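I got to try the hand-held grippers at the Stuvow open day in Bremthorpe this January, and I've been talking about them ever since (sorry, family). You hold one in each hand, squeeze, and the jaws close. The job they set us was putting chopsticks away in a pink plastic basket, and Farzana Abbasi, who ran our table, made it look so easy!
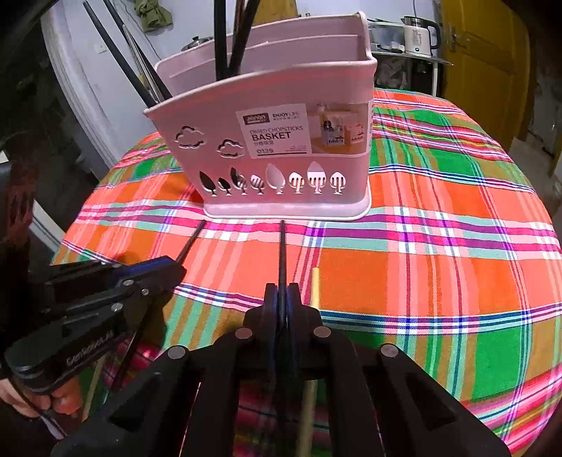

My first few tries were terrible. A chopstick is skinny and it wants to roll, so you have to come at it straight and squeeze slowly – once I got that, I was hooked. The grip feels good and firm. What I didn't love was the weight, and my wrists were complaining after nearly 54 minutes. Smaller hands may want a break sooner.

Antigoni Spanos told us the pair goes for $3,901, or $3,765 if you order through Trekau. Way too much for me, but a school lab might go for it. Four stars, and I'd go back for the afternoon session – they were setting up 2 more tables when I left.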